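Search this notebook Search Clear

2022-12-31

Food containers, clip lids, second look at the shortlist. Carrying on from the September notes, which stopped at the lid seal.

Candidates are still the Tufa and the Lenero, both clear plastic with a clip closure. The Stukville sample was dropped in September for the lid hinge and I have not gone back to it. Two of each in stock, all washed and air dried before handling.

Wall stiffness. The Tufa gives noticeably at the middle of the long side when pinched and recovers without a crease. The Lenero is stiffer at the corners, softer near the base. Pinching within a finger's width of the rim is the better hold on both: the rim takes the load and the wall hardly moves. Pinching at mid-height bows the opening out of shape, and the lid will then not seat on the far side.

Clip tabs. Supplier sheet from Vudermont quotes 3,000 open/close cycles. No means of checking that here. After six cycles by hand there was no whitening at the fold on either make. The tab on one Tufa sits slightly proud when open and catches a sleeve. Note for whoever does the next batch: fold it back first.

Resting position. On its base either container slides on the smooth table before it tips. On its side it rocks on the curve of the wall and settles with the opening at an angle, so the lid cannot be offered up square. Holding it from both sides stops the rocking. One-sided pressure just turns it.

Clarity. Overhead light makes pale streaks along the walls and these are easily mistaken for scratches. Check for scratches against a dark cloth, away from the ceiling lights.

Table work on the white top: 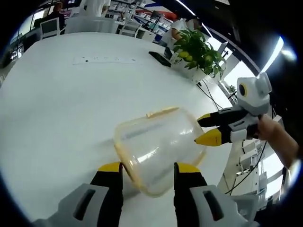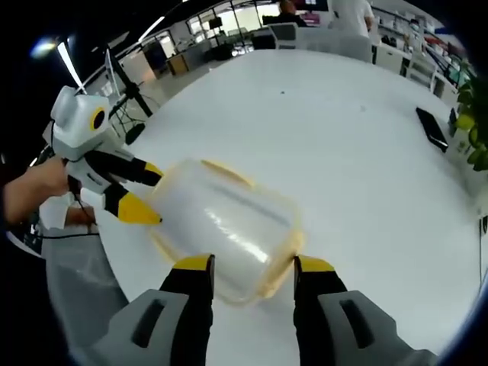
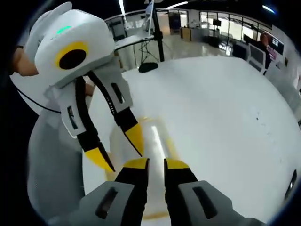 Lid fit, remaining points. Start at the edge opposite the clip, press down along both sides together, close the clip last. Starting at the clip end traps air and the far edge lifts again after roughly 2 minutes. Same result with the Lenero, though the lift is smaller and easy to miss unless a fingernail is run round the rim.

Rim colour is not a guide to the make. Both suppliers have a yellow. Go by the moulding mark under the base, and write it on the tray label when putting things away.

To do: repeat the lid fit with the containers chilled. Ask Vudermont whether the cycle figure is for the tab alone or the tab with lid fitted. Order more labels.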